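4.2 How we ran the practice sessions

I'll be honest about the timetable first, as it shaped everything else. Our student team at Skastholm had one month, August, and one shared computer, so we did all our practice in simulation. We got through 500 runs in the office room before we let ourselves change anything. Another 124 were thrown out (mostly my fault, I'd saved them under the wrong task name!) and they aren't in any of our totals. The room is kept very plain, with a printer standing on a wooden floor, and I rather like it that way. 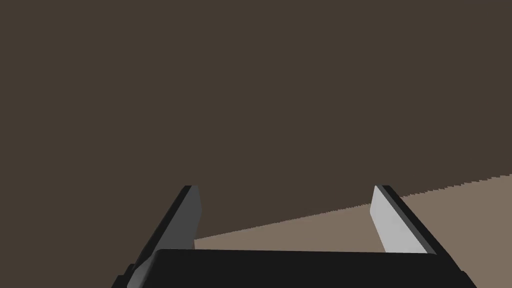
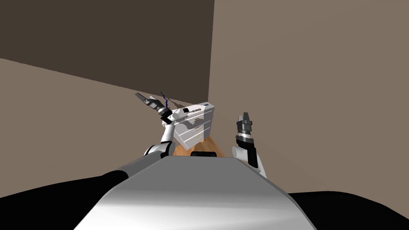
Figure 3. Views from the simulated office room.

We argued a lot over how long a run should be. The Illdale group stopped theirs at 300 steps, but our beginners kept running out of time, so we went up to 739 and left it there. It made the files bigger and the evenings longer. Scoring is covered in 4.3.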